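Kirnau Jewelry Fair, 17/03/2024

I had been told to get to the Kirnau fair early, so I did, and stood outside with 27 other people who had been told the same thing. The doors opened late. Inside, the first booth was selling polishing cloths and the second booth was selling the idea that my polishing cloth was ruining everything I own.

The silver people get the front of the hall and the gold people get the carpeted bit near the coffee. Most of the men's rings this year have wolves on them. I tried on a Yan signet with a wolf so detailed it had gums. It weighed as much as a doorknob, and the seller assured me I would stop noticing after a week, presumably once the finger went.
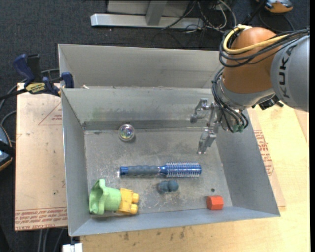 Shuzhen Kang was the reason I made the trip. She casts rings in Rovuvbridge, mostly plain bands with one odd thing on the inside where only the wearer knows about it: a fish, a staircase, a very small kettle. She had 20 of them laid out on gray felt and let me handle all of them, including the ones I clearly couldn't afford. The kettle ring is oxidized nearly black, with a strip of gold along one edge the same orange-brown as the big rounded joint on a KUKA arm, a comparison I made out loud and which she accepted with more grace than it deserved. She says the color comes from the copper in the alloy. I bought the staircase.

Ultgate had the largest stand and the least to look at. Four glass cases, two of them given over to watch straps, and a leaflet explaining that every pendant carries a legend. I asked for the legend of the one shaped like an anchor and was handed another leaflet.

Lunch was a cheese roll. The fair is back in November, with parking, they say.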